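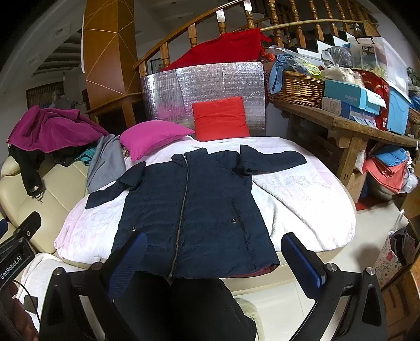 Nima Taheri

News > Business > Textiles and Apparel

Outerwear maker Pakzad will change the fill and labelling of its quilted jackets after a review of returned stock, the company said in a notice to retailers dated July 30, 2002.

The review covered 1,084 garments sent back over two winters. Loss of loft after washing was the most common fault, followed by fill migrating through the stitch lines and zipper tape puckering at the collar.

Technical manager Simin Mazandarani said the polyester fill in the current range had met its specification when new, but the test method called for only five wash cycles. The revised method calls for 12, at 30 degrees, with thickness measured at the chest, back and sleeve panels after each cycle.

"Sleeves flatten first," she said. "The old test took one reading, from the back panel, and it missed that."

Under the new specification, stitch channels will be narrower on the sleeves and the lining will be cut from a tighter weave. Care labels will also be rewritten. The present wording tells owners to dry the garment flat but does not mention turning it, and the notice asks for both sides to be aired before storage.

Testing was carried out at the Jultov laboratory, which began work in May on a first batch of 200 jackets. Results for the children's sizes are still outstanding.

Retailers can sell existing stock without relabelling. Tarek Chraibi, who buys for the Grinach stores, said the chain would take the revised jackets in the autumn delivery and expected no change in the wholesale price - the colour range also stays as it is.

A supplier for the new lining fabric has yet to be named.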